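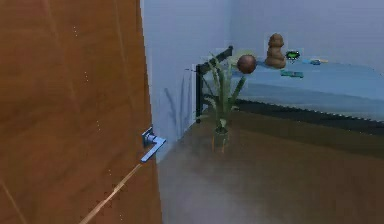
By the time I came back to Penico from having my gallbladder out, they had gotten as far as Rule 11, and Rule 11 was the one they were fighting over.

I should say that fighting at Penico has never amounted to much. There was the year of the parking spaces, and there was a bad week over the coffee machine, but mostly we are people who close a door a little harder than we need to and then bring in muffins on Saturday when we come to water the tomatoes. So when I hung up my coat and saw Tolera Abera eating lunch at his desk, with his back to Asnakech Chala's desk, and Asnakech eating hers with her back to him, I knew it was serious, and I put the kettle on before I'd even turned on my screen.

"What's it about?" I said.

"Beds," said Tolera.

"People," said Asnakech.

The rules were for the home helpers, which were going out to families in Derkville after the new year if we could get them ready, and which had to be tried in the made-up bedroom first. Prodromos Sarantis had built that bedroom on his computer over the summer and he was tender about it. He had given it a good wooden door with a silver lever, and a blue bed with a black metal frame, and a spiky plant standing right by the foot of the bed. When Tolera complained about the plant Prodromos said that people keep plants in stupid places, Tolera, go to my mother's. He called the room Negash, and he wouldn't say why, and we all called it that too, so that you'd hear somebody say "Negash is running slow today" as if it were an old uncle with a hip.

Rules 1 through 10 had gone smoothly enough. Knock, and wait 30 seconds. Knock again, and if there's still no answer, go away. Never pull on a handle that somebody is holding from the other side (that one was mine, from before the hospital, and I'm still fond of it). Go around the plant, don't brush through it. Don't lift what you can't see all of. They were plain little rules, and we'd written them so that a family could read them on the refrigerator and know what the helper in the hallway was supposed to be up to.

Rule 11 said: *Before making a bed, clear it. Put each thing where it belongs.*

"And what's wrong with that?" I asked, because I'd been gone and could ask it.

Asnakech turned her chair around. She's a small woman and she turns a chair the way other people stand up. "Bontu," she said, "come look at the bed."

So I took my tea over and looked. Prodromos had dressed it for the trials. There was a shiny brown ball up by the black rails, and behind it a little to the side a lumpy brown statue sort of thing, built in tiers and coming in to a knob on top, and a small green fellow next to that who might have been a bug. A flat teal thing was lying on the sheet near the front edge. Farther along toward the wall there was a low huddle of blue odds and ends, and I leaned in close and still couldn't have told you what they were.

"Where does that belong?" said Asnakech, and put her finger on the statue.

"On a shelf," said Tolera, without turning around.

"There isn't any shelf."

"There'll be a shelf in a real house. Prodromos can put in a shelf."

"I can put in a shelf," said Prodromos from behind his monitor, in the voice of a man who had offered this several times.

"And the ball?"

"A basket! A drawer! Asnakech, it's a ball."

She looked at me then and not at him, and I could see that there was something under it, and that she'd rather walk home to Nistside in her socks than say it in front of the coffee machine. So I said I wasn't supposed to carry anything heavier than a cat until November was out, and would she help me get my groceries in after work. She said of course she would, and Tolera, who had plainly been hoping I'd take a side by lunchtime, sighed and went back to his sandwich.

She told me in the car. It was raining and I drive slowly, so there was plenty of time for it.

Her brother Gadisa had come to live with her in the spring. I knew that much, and had sent a casserole. What I hadn't known was how he went about his days. Gadisa had been a surveyor, and then he'd had his stroke, and the words had gone off somewhere and only the odd one came home. But every morning he laid things out on his bed. It might be a spoon and a stone from the yard, or his old tape measure, or a walnut. It took him until ten o'clock sometimes. And for the first month Asnakech, who loved him and was running late, came through after him and made the bed and put it all away, the spoon in the kitchen and the tape measure in the toolbox, every single thing where it belonged.

"And he'd come in and look," she said, "and then he would start again. He never got mad at me. I'd have liked it better if he had."

"What were they for?"

"I don't know, Bontu. I still don't know." She rubbed a place clear on the side window with her sleeve. "One morning my sister called from back home and I put her on the speaker, and he took the phone and pointed it at the bed so she could see. And she said, oh, he's done our street. He had the church and the well and everything. And I thought, well, maybe, or maybe that's just what she saw. The next day it was all different anyhow."

We sat in my driveway a while with the wipers going. Then she carried in my groceries, including the potatoes, and scolded me about the state of my gutters, and I drove her home to Nistside. Gadisa was at the window. He held up his hand to us very formally, the way you might to a ship.

I didn't tell Tolera any of it. It wasn't mine to tell. I did go in early the next day and ask Prodromos to run Rule 11 for me in Negash, just as it was written, with no shelf, and I asked Tolera to come and watch because I said my eyes were tired from the medicine, and that was true enough.

He pulled up a chair. He's a good man, Tolera. He has twin girls and his shirts are always a bit sticky at the shoulder. The helper came in and went politely around the plant and stood at the bed, and then it stood there some more. After a while it picked up the ball and turned toward the room, and there wasn't anyplace for it, and it turned back and put the ball down, not quite where it had been. Then it picked it up again.

"It needs a shelf," said Tolera.

"Suppose it had one," I said. "Suppose this was the girls' room, and they'd gotten all that set up just so and gone down to breakfast."

He didn't say anything for a good long minute. The helper put the ball down and picked it up.

"They had a hospital for socks on the bottom bunk," he said. "At Easter. I stripped the sheets." He scratched his neck. "Two days, they didn't speak to me. Well, they spoke to me, but through each other."

When Asnakech got in he had the draft up on the big screen, and he'd pushed his chair over to her side, which meant he had to eat his muffin off his knee. They argued all morning about the wording, and loudly, and it was the nicest sound I'd heard since the anesthetic wore off. Tolera wanted the helper to be allowed to move things if there was spilled water, and Asnakech gave him that. Asnakech wanted it to ask every day, even if it had gotten a yes the day before, and Tolera said people would go out of their minds, being asked every day, and she said then they could tell it so, that was easy enough, but it shouldn't be the helper that decided to quit asking. He gave her that, in the end, though he made her put in the part about how they could tell it so.

What we sent out on the refrigerator sheet reads like this:

*11. If there are things on the bed, leave them and the bed alone, and ask. Ask the person whose bed it is, if they can be asked in any way at all, before you ask anybody else. A hand or a look will do for an answer. Ask again tomorrow, unless they've told you not to. If something is wet or could hurt someone, move only that, and show them where you put it.*

"In any way at all" was Asnakech's. The lawyers wanted it out, and Tolera was the one who went upstairs about it, and he stayed up there so long that Prodromos watered his tomatoes for him.

Prodromos never did put in the shelf. He did ask, kind of shyly, whether he should change what was on the bed now that we'd finished with it, something simpler, a couple of cushions maybe. Asnakech had her coat on already. She came back and bent down and looked at it for a bit, the brown statue and the little green one beside it and the blue things off by the wall.

"Is it anything?" she asked him. "How you put them?"

He said he'd have to think. Then he went pink and said it was sort of the harbor, where his mother lived, if you came at it from the hill.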